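Hendwood Wardrobe Set — README

Last edit October 6, 2019, Rhodri Humphreys

Pictures of clothes going on and off hangers. Jackets mostly, a few cardigans, kids' stuff from the Kikham box. 459 clips, 1,740 stills pulled from them. Colour is as shot, no correction.

Folders go by garment, then hanger type (wire, plastic, timber). Coated wire counts as wire. Don't make a new folder for it please. 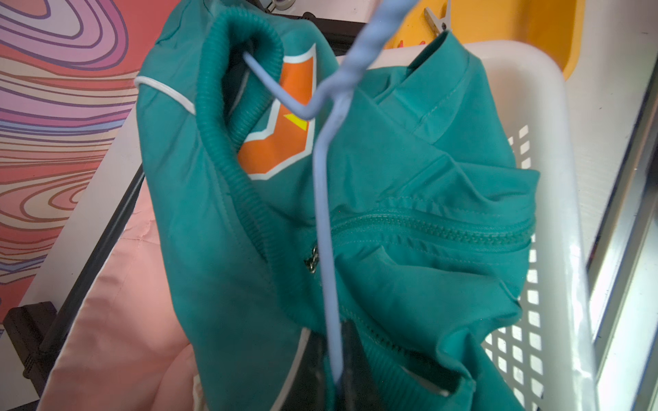

Teal jacket, ribbed collar, periwinkle coated wire hanger. Label: jacket / wire / bunched.

Labels for how it sits: flat, bunched, one shoulder, slipped. If a zipper shows, tick zip, dosen't matter which way it runs. Patches and piping go in the notes column — free text, keep it short.

Known problems
- 18 stills have the wrong hanger type, list is in fixes.txt
- grey and charcoal used for the same cardigan
- Barrera coats not labelled yet, Rodica Cozma has them, should be in by November

Spelling of "jewellery" in the old notes is all over the place, leave it.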